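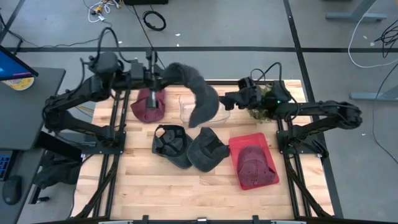

Fig. 1. Two-arm sorting cell: caps, clear container and red tray on a wood top.

Courses > Automation Planning > Handouts > Unit 6

Print this page | E-mail this page

Unit 6. Budgeting a two-arm cell
Keltwood edition, July 2025

Price the cell in four groups: arms and grippers, table and frame, computer and cabling, spares. Quotes for the arms usually leave out the mounting plates – ask for them as a separate line.

Worked case. Lanz and Etow both quote for a cell like the one in Fig. 1. Allow 70 percent of the budget for arms and grippers. Gripper fingers are consumables; order 6 spare pairs with the cell. Soft goods such as caps need a low grip force, so check the lower limit on the data sheet as well as the maximum.

Cable is often underbought. The Prululine worksheet assumes 50 m per cell, including floor runs.

Before the next unit, complete worksheet 251 and bring both quotes.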